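### 3.2 Getting the miniature parts to fit

Scale models of classic cars are sold on the promise that everything in the box belongs to the same car. Our survey of kits suggests this is a generous reading. Of the 22 kits of the Galindo coupe we obtained, five had a rear bumper that could be persuaded onto the body only by removing part of the body. Two more contained a dashboard with the steering wheel on the other side, which the instructions passed over in silence.

The trouble goes back to the molds. The first set was cut by Collenel from the early version of the car, with the short trunk lid and the plain grille. When Galindo lengthened the real trunk, Collenel altered half of the mold and left the rest for later. Later did not come. The tooling was sold to Jituvance, whose catalog described it as "newly revised," and the kit went back into the shops with a long trunk lid and a short place to put it. Nearly 4000 boxes were sold before a correction slip appeared, and the slip showed the part upside down.

Builders adapted, as builders do. Club newsletters from the period are full of advice on filing, filling and swearing, and one ran a regular column on the door gap alone. The usual cure was to cut the sill behind the door and move the rear panel back by the thickness of a saw blade. This gives the right length and the wrong wheelbase, but judges at shows seem to measure only what they already suspect.

For the present study we built each kit twice where parts allowed: once strictly by the printed instructions, and once with whatever changes the builder thought sensible. The two results were then compared with drawings of the full-size car held in the Odulano collection. 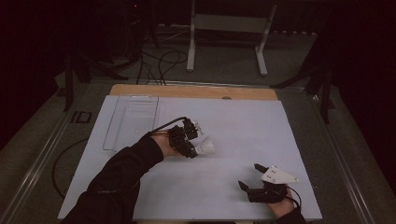
**Figure 4.** White work board on a metal-framed table, with a clear plastic tray.

Small parts cause more lost time than bad ones. Door handles, wiper arms and the little chrome letters for the hood all leave the sprue at speed, and several of ours have yet to land. We therefore asked builders to keep trimmed parts in a shallow tray with raised sides, such as the clear one in Figure 4, until they were needed. A white surface helps with black parts and hides white ones completely, so the bare bodies were rubbed with a soft pencil before any test fit. Chrome was left alone – it shows every fingerprint and forgives none of them.

Builds made strictly by the instructions came out too short at the rear in every Jituvance box. The Collenel originals were better, although their hoods sat high enough to suggest a much larger engine than Galindo ever offered. Paint thickness explains a little of this, and we return to it in Section 3.3.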